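Bandeja de melamina estampada: manchas, lavado y almacenaje con tapas encima

Foros > Menaje y cocina > Conservación

Adugna
publicado un jueves, 4 respuestas ocultas por votos negativos

Tengo varias bandejas rectangulares de melamina con dibujo de flores, compradas en Woststead. Se usan a diario para servir y, entre usos, se apilan en un armario cerrado con tapas de recipientes encima. En dos de ellas han aparecido cercos amarillentos en la zona central, donde el fondo es claro, y un velo mate que no sale con detergente neutro.

Lo que he probado hasta ahora: agua templada con lavavajillas, bicarbonato en pasta durante media hora y un paso por lavavajillas en programa corto. El bicarbonato quitó parte del cerco pero el velo sigue igual, o quizá más visible a contraluz.

Quisiera saber si el velo es residuo o desgaste de la capa superior, qué producto se puede usar sin comerse el estampado y si influye guardarlas con tapas de plástico apoyadas directamente encima.

Harnley
respuesta aceptada

Son dos problemas distintos y conviene separarlos.

El cerco amarillo suele ser tanino (té, café) o grasa con cúrcuma o pimentón. El tanino cede con percarbonato sódico: una cucharada rasa por litro, agua a 40 grados, inmersión de 75 minutos y aclarado largo. No mezclar con vinagre ni con lejía. La lejía en melamina blanquea al principio y después deja la superficie porosa, con lo que la mancha siguiente entra antes.

El velo mate puede ser cal o abrasión. Para distinguirlos, poner una gota de vinagre en una esquina durante cinco minutos, aclarar y secar. Si la esquina recupera brillo, es cal y se trata toda la pieza con ácido cítrico diluido. Si no cambia nada, la capa transparente que cubre el dibujo está rayada. Eso no se recupera en casa. Se puede pasar una gamuza con pulimento para plásticos de grano 3000, pero en una superficie que toca alimentos yo no lo haría - y menos en una pieza que se lava a diario.

El bicarbonato en pasta es abrasivo suave. Una vez no hace daño apreciable; frotado todas las semanas, sí. Lo mismo vale para la cara verde del estropajo.

Momis

A mí se me fue con pasta de dientes blanca. De la normal, sin gel. Frotar con el dedo y ya está. El dibujo sigue ahí después de un año.

Si no, las bandejas nuevas no cuestan tanto.

Woststead_menaje

Añado lo del almacenaje, que no se ha contestado, y discrepo de la pasta de dientes: lleva sílice y raya igual que el bicarbonato o más.

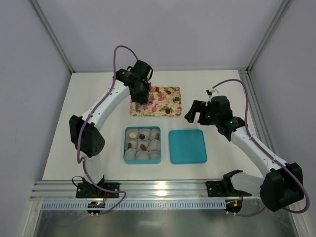 Las tapas de plástico flexible apoyadas sobre melamina pueden marcar si se guardan con humedad: el borde retiene agua, el agua se evapora y queda un anillo de cal que parece mancha. Se evita secando las dos piezas con paño y guardándolas por separado, las tapas de canto y las bandejas en plano. Con una bandeja de fondo crema y flores rosas, magenta, verdes y amarillas hay además una dificultad para revisarla, y es que un cerco amarillento se pierde entre los pétalos y solo se distingue en el crema. Yo reviso con luz lateral, inclinando la pieza. Una tapa de color liso, como la verde azulada, permite ver enseguida los restos blanquecinos, así que sirve de aviso: si la tapa tiene velo, la bandeja que se lava con la misma agua seguramente también.

Para apilar bandejas entre sí, papel de cocina o fieltro fino entre cada dos. El roce de la base de una contra el dibujo de la otra es la causa de desgaste que más veo, por delante del lavado. En una pila alta el peso se concentra en los bordes y en las esquinas, y por ahí empieza el mate.

Sobre el lavavajillas, mirar el reverso. Si no lleva indicación expresa, lavar a mano. Y nada de microondas, ni siquiera para templar.

Adugna
comentario a la respuesta aceptada

Hecha la prueba de la gota. Una bandeja recupera brillo y la otra no. La primera la trato con cítrico; la segunda queda para llevar macetas.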